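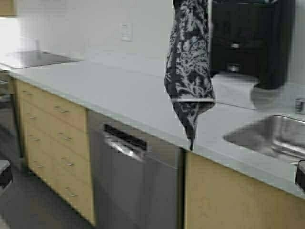
7. März

Färbebuch Werkstatt, Fortsetzung Walnuss und Eisen

Der Sud aus den Dezemberschalen ist heute durch das Tuch gelaufen und steht jetzt im hohen Topf hinten am Fenster. Farbe kräftig, Geruch wie erwartet unangenehm. Eifion meint, die Schalen hätten noch einen zweiten Auszug hergegeben, ich habe sie trotzdem auf den Kompost gebracht. Falls jemand den zweiten Auszug machen will: im Keller liegt noch ein halber Sack, trocken, mit Zettel.

Leinen aus der Lieferung Tellano vorgewaschen, zweimal, mit Soda. Beim ersten Mal war das Wasser gelb, beim zweiten noch leicht trüb. Das Gewebe ist dichter als das vom letzten Jahr und nimmt Wasser schlecht an. Über Nacht eingeweicht, danach ging es. Bitte nicht wieder trocken ins Bad legen, die Flecken vom letzten Versuch gehen nicht mehr raus.

Proben heute: 11 Streifen, alle vom selben Stück, mit Faden am Rand markiert (Knoten von links gezählt). Streifen ohne Beize sind beigebraun geworden, ordentlich, etwas langweilig. Mit Alaun wärmer, fast honigfarben. Mit Eisen nach dem Bad sehr schnell grau, dann ein stumpfes Dunkelbraun. Bei den letzten zwei Streifen habe ich das Eisen zu lange wirken lassen, die Faser fühlt sich rau an. Fünf Minuten reichen, länger lohnt sich bei Leinen nicht.

Neema hat parallel auf Baumwolle gearbeitet, den Rest vom Ballen Mwakyusa. Ihre Werte stehen hinten auf dem losen Blatt, muss noch eingeklebt werden. Kurz: Baumwolle braucht die Gerbstoffbeize, sonst wäscht sich die Hälfte wieder aus. Mit Gallapfel vorgebeizt sehr gleichmäßig, aber schon von der Beize her gelblich. Für helle Töne kommt das also nicht in Frage.

Reservedruck: Paste nach dem Rezept von Drosturholm angesetzt, Reismehl und Kleie, Kalk nur eine Prise. War beim Rühren in Ordnung, beim Durchstreichen durch die Schablone zu zäh. Zwei Löffel Wasser dazu, dann lief sie. Das Blattmotiv kommt an den feinen Stielen nicht sauber, die Stege in der Schablone sind zu schmal. Blair schneidet sie neu, diesmal aus der dickeren Folie. Die breiten Blätter sind gut geworden, Kanten scharf, kein Unterlaufen außer an einer Ecke, wo ich die Schablone nicht richtig angedrückt hatte.

Paste muss ganz durchtrocknen, bevor der Stoff ins Bad kommt. Das hat heute länger gedauert als gedacht, der Raum ist zu feucht. Das bedruckte Stück hängt jetzt über dem Heizungsrohr und wird erst morgen gefärbt. Nicht anfassen, nicht umhängen.

pH vom Sud: 5, gemessen mit Streifen, also grob. Das Messgerät von Cimel zeigt seit dem Batteriewechsel Unsinn an, Mervyn wollte es neu kalibrieren und findet die Pufferlösung nicht. Falls sie jemand weggeräumt hat, bitte zurück ins Regal neben die Waage.

Lichtechtheit: die Streifen vom Dezember hängen noch halb abgedeckt im Südfenster. Kurz angesehen. Alaun deutlich heller geworden, Eisen kaum verändert. Abdeckung ist an einer Stelle verrutscht, dort ist die Grenze unscharf. Wieder festgeklemmt, Ablesung erst mit der nächsten Reihe.

Menge für den Auftrag von Pendo: er will bis zu 3000 Gramm Stoff in einem Ton, möglichst ohne Unterschied zwischen den Partien. In unseren Topf passt das nicht auf einmal. Entweder den großen Kessel leihen oder alle Auszüge vorher zusammengießen und dann in Partien färben. Ich bin für das Zweite. Das Bad wird zwar mit jeder Partie schwächer, aber wenn wir den Sud vorher abmessen und aufteilen, sollte es gehen. Eifion rechnet die Verhältnisse durch.

Offen:
Schablone neu (Blair)
Pufferlösung suchen
Eisensulfat nachbestellen, Dose fast leer
loses Blatt von Neema einkleben
bedrucktes Stück morgen früh prüfen, dann Bad ansetzen, nicht über 40 Grad, sonst löst sich die Paste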